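Hands on: a month with the Clalen pair

Kendra Landry asked me to write something for the newsletter on what we've been up to in the back half of the lab, so make yourself a brew, because I do go on a bit.

You'll remember that we spent most of the autumn using plain two-finger grippers, and very good they were too, as long as you only ever wanted to pick up boxes. Then the Clalen hands arrived – one left, one right, jointed fingers, far too many tiny screws – and I've hardly touched anything else. The job I've set them is simple to say: pick up a little striped pumpkin, put it on a plate, then do the same with the bigger one. Pumpkins are lovely for this! They're squat, they're ribbed, and if you pinch them in the wrong place they pop out like a bar of soap.

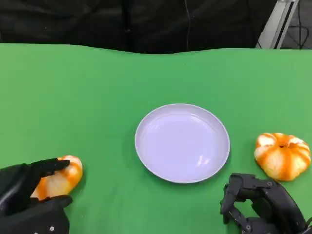
My first worry was the thumb. With the old grippers you close until you feel something and that's your lot, but with fingers you have to decide who does the holding and who just comes along for the ride. I started off closing everything at once, which was a mess. Laine Venckus suggested letting the thumb settle first and bringing the upper finger over afterwards, and that's the setting I've kept (thank you Laine, I owe you a bun).

The other half of the month went on cameras. We've got the view from the head and the view from the wrist, both feeding into the Wumbei controller, and I wanted to know which one I'd miss more if somebody took it away. The head view is calm and tidy and shows you where everything is. The wrist view is mostly knuckles, plus whatever part of the room happens to be behind them.

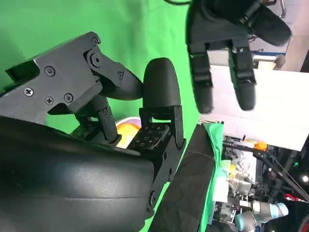

So I ran 106 tries with both views, then 106 with the head one only. I'd have bet my lunch on the wrist camera making no odds, and I'd have gone hungry. Without it the drops went up by 16, nearly all of them in the last bit before the fingers close, when the hand is in the way of the very thing you're trying to look at. I'd still like to move it a touch further back, though, and Kendra has a bracket on order from Emow.

We also swapped the controller's timing over to the Clurnum settings for an afternoon. Smoother, yes, but it felt sleepy to me, and I went back.

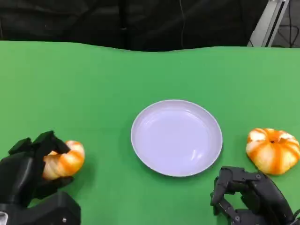 Next up is the bigger pumpkin, which wants a much wider grip and which the right hand is still rather shy of. I've put aside 10 sessions for it in December. If you've got strong feelings about fingertip rubber, or a spare set of small hex keys, come and find me – mine have all wandered off again.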